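The Settling Time

By Ellard Lüthi
June, Tuesday
2 min read

The planner returned a grasp at cycle 129 and then declined to execute it.

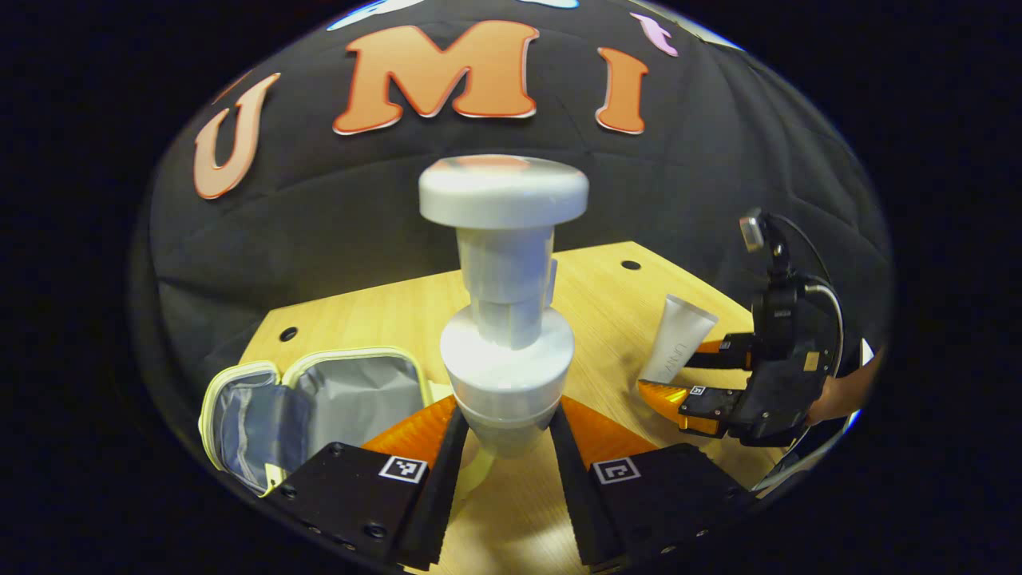
The log gave the reason as pose variance. I widened the threshold and ran it again. Wavcombe, the perception stack, reported the object in the same position with the same confidence. Omeck, the planner, waited 900 milliseconds and declined.

I read the source. The wait was a settling time, added in version 2 and never documented. The comment above it said: let it look.

I deleted the wait and the arm model closed at once, in simulation, 5 millimeters wide of the target. I put it back. The next plan was clean – no correction, no retry.

By almost midnight I had a patch that made the delay configurable. I left the default alone, kept the comment, and pushed the branch.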